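4.2 Wall color and perceived room size

Participants in the second survey rated 31 interiors on a seven-point scale running from "very cramped" to "very spacious." Floor area and ceiling height were held constant across the set. Only the finish of the walls and the color temperature of the lighting changed. Of the 123 people who started the survey, nine left before the last block, and their answers were dropped from the analysis.

Pale walls were rated as more spacious than dark ones, in line with Cordero and Figueroa. The effect was weaker under warm lighting. Ratings for the patterned finishes varied widely between participants – a result we did not expect, given how closely people agreed in the first survey. Age and housing type explained little of this spread.

Several participants wrote in the comment field that they looked first at the corners of a room to judge its depth. Procházka reports similar remarks from tenants in the Arrieta housing study. Where large surfaces meet without trim or furniture nearby, there is little else to judge distance by (Figure 3).
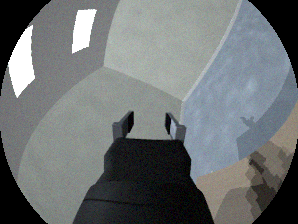 Figure 3. Large, plain surfaces meeting in a corner-like arrangement. Computer rendering, circular view.

We return to corners in Section 5, where trim and baseboards are added to the same rooms.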